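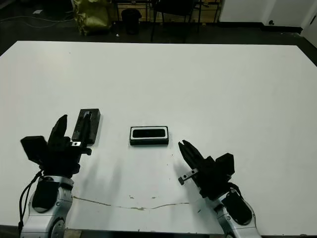
가상 머신의 씬 프로비저닝 디스크는 생성 시점에 선언한 크기와 데이터스토어에서 실제로 점유하는 크기가 다르다. 선언 크기는 게스트 운영체제가 인식하는 상한이고, 점유 크기는 게스트가 한 번이라도 기록한 블록의 합이다. 흰 작업대에서 상판의 넓이와 물건이 차지하는 자리를 따로 재는 것과 같은 구분이다. 다만 작업대와 달리 씬 디스크는 게스트에서 파일을 지워도 점유량이 저절로 줄지 않는다. 이번 강의에서는 이 차이가 생기는 원인과 회수 절차를 다룬다.

4강. 씬 프로비저닝과 공간 회수
담당: 유화영
실습 환경: Dlamini 클러스터, 데이터스토어 Calthorpe

4.1 용어

선언 용량(provisioned): 디스크 생성 시 지정한 최대 크기.
점유 용량(used): 데이터스토어에 실제로 할당된 블록의 합.
초과 할당(overcommit): 한 데이터스토어에 놓인 디스크의 선언 용량 합계가 물리 용량을 넘는 상태.
회수(reclaim): 게스트가 더 이상 쓰지 않는 블록을 하위 계층에 반환하는 동작.

초과 할당 자체는 오류가 아니다. 문제는 점유 용량이 물리 용량에 도달할 때 발생한다. 이때 새 블록을 요구하는 가상 머신은 쓰기를 완료하지 못하고, 하이퍼바이저에 따라 일시 정지되거나 게스트에 입출력 오류가 전달된다. 이미 할당된 블록만 덮어쓰는 가상 머신은 계속 동작하는 경우가 많아 장애 범위가 불규칙하게 보인다.

4.2 점유량이 줄지 않는 이유

파일 삭제는 대부분의 파일 시스템에서 메타데이터 갱신으로 끝난다. 디렉터리 항목과 할당 비트맵은 바뀌지만 데이터 블록의 내용은 그대로 남는다. 하이퍼바이저는 게스트 파일 시스템의 비트맵을 해석하지 않으므로 해당 블록을 여전히 사용 중으로 본다.

실습용 가상 머신 Hallico의 측정값은 다음과 같다.

초기 점유: 15GB
시험 데이터 기록 후: 49GB
시험 데이터 삭제 직후: 49GB
회수 후: 15GB

게스트 안에서 df로 확인한 사용량은 삭제 직후 곧바로 감소한다. 데이터스토어 쪽 수치와 게스트 쪽 수치를 한 표에 섞어 적지 말 것.

4.3 회수 경로

회수 요청은 게스트 파일 시스템, 가상 디스크, 데이터스토어, 스토리지 어레이 순으로 내려간다. 중간 계층 하나라도 요청을 전달하지 않으면 그 아래 계층의 점유량은 변하지 않는다.

게스트 계층. 리눅스에서는 fstrim을 주기적으로 실행하거나 discard 마운트 옵션을 쓴다. 삭제가 잦은 시스템에서 discard 옵션은 쓰기 지연을 늘릴 수 있다. 본 강의의 기본 설정은 fstrim이다.

가상 디스크 계층. 가상 디스크가 게스트에 UNMAP 지원을 노출해야 한다. lsblk -D 출력에서 DISC-GRAN과 DISC-MAX 값이 0이면 요청이 이 계층에서 막힌 것이다.

데이터스토어 계층. 자동 회수는 백그라운드에서 낮은 우선순위로 진행된다. 게스트에서 fstrim이 끝난 시점과 어레이의 수치가 바뀌는 시점 사이에는 지연이 있다. 실습에서는 약 30분을 두고 다시 측정한다.

4.4 스냅샷이 있는 경우

스냅샷이 존재하면 이후의 쓰기는 델타 디스크로 향하고 원본은 읽기 전용이 된다. 이 상태에서 게스트가 보낸 회수 요청은 원본의 블록을 해제하지 못한다. 회수 전에 스냅샷 목록을 확인하고, 남아 있으면 통합을 먼저 끝낸다. 통합 과정에서도 임시 공간이 필요할 수 있으므로 여유 공간이 거의 없는 데이터스토어에서는 다른 가상 머신을 먼저 옮긴다.

4.5 실습 절차

1) 스냅샷 목록이 비어 있는지 확인한다.
2) 데이터스토어 점유량과 df 출력을 각각 기록한다.
3) 게스트에서 lsblk -D를 실행해 회수 지원 여부를 본다.
4) 시험 파일을 생성하고 sync 후 다시 측정한다.
5) 파일을 삭제하고 측정한다.
6) fstrim -v /를 실행하고 출력된 바이트 수를 기록한다.
7) 대기 후 데이터스토어 점유량을 측정한다.

fstrim이 보고하는 값은 파일 시스템이 하위 장치에 넘긴 범위의 합이며 실제로 해제된 양과 일치하지 않을 수 있다. 재부팅 후 첫 실행에서 값이 크게 나오는 것은 정상이다.

4.6 제출

실습은 2인 1조로 한다. 측정표와 lsblk -D 출력을 Brutari 과제함에 올린다. 수치가 회수 전후로 같게 나온 조는 어느 계층에서 요청이 멈췄는지 근거와 함께 적는다. 장비 접속 문의는 Reshma Chauke 조교에게 한다.

다음 강의: 데이터스토어 간 마이그레이션과 디스크 형식 변환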